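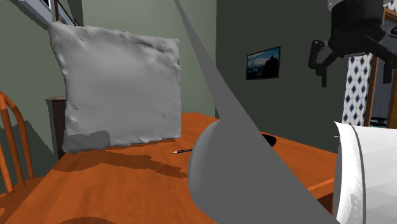
A Slower Kind of Goodbye: Lilian Mfinanga on Memory Pillows and Keepsakes

Lilian Mfinanga started sewing for bereaved families after her grandfather's funeral, when her brother Kipchumba brought her a bag of his work shirts and asked if anything could be made from them. She made one pillow for each grandchild. Her shop, Jillillow, now takes in clothing by mail and sends it back as pillows, lap quilts and small fabric pouches made to hold a portion of ashes.

Most orders come in weeks or months after the service. "People think they have to decide right away," she said. "They don't. I had a woman who kept her husband's flannel in the closet for 20 years before she sent it to me."

She asks customers to send two garments for a pillow, one for each side, and not to wash them unless they want to. Some families want the smell of the person to stay. Others can't stand it. She writes the answer on the order form and follows it.

The pouches were the idea of Harish Arumugam, a funeral director at Conberg, who kept hearing from families that a full-size urn felt like too much to have in a bedroom. "They wanted something they could put in a drawer or take on a trip," Mfinanga said. Each pouch has an inner liner that closes with a drawstring, and the funeral home fills it. She does not handle ashes herself and tells customers so on the first call.

Lok-yiu Wei does the embroidery. Names and dates are the usual request, though handwriting is getting more common. A customer sends a scan of a birthday card or a recipe, and Wei stitches over a traced copy. "I ask them to check the spelling twice," Wei said. "If Dad spelled it wrong on the card, I leave it wrong."

A pillow takes five days once the clothes are on the cutting table. Mfinanga sews a backing onto thin T-shirt fabric so the seams don't pull, and she keeps all the scraps. They go back in the box with the finished piece.

She has turned down work. One man wanted a wedding dress cut up while his daughters were still arguing over it. "I told him to call me when they had all talked," she said. "He called in February. We made three things out of it and everybody got one."

Asked what she would tell someone with a closet to sort through, she said to put five or six pieces aside and leave them alone for a while. Buttons and pockets are worth keeping, and stains don't bother her.

Jillillow is taking spring orders now.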